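47 shares | 6 comments

4. Setting up a screening with Clulix

The box says the projector tunes itself to any film in under a minute. Treat that as a hope. Allow half an hour before the doors open.

1. Load the film and skip to a dark scene. Menus and trailers are too bright to tell you much.
2. Set the picture mode to Cinema. "Director" mode supposedly shows what the filmmaker wanted - all we saw was more orange.
3. Turn motion smoothing off. Check it again after every update.
4. Set brightness to 290 and sit in the back row. If faces vanish in the shadows, go up one step at a time.
5. Play a scene with quiet talking. Set the volume for that, and leave the explosions alone.

Note: The lamp is rated for 1000 hours. Order a spare at 200.

Caution: Don't block the rear vent, whatever the "silent cooling" sticker suggests.
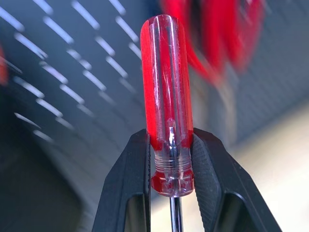

Do subtitles need their own setting?
Only on wide films, where the text can land in the black bar. Choose Subtitles, then Raise, and test a two-line caption before people sit down.

6. Save the settings under a new name. Auto Save has lost ours twice.

Share 47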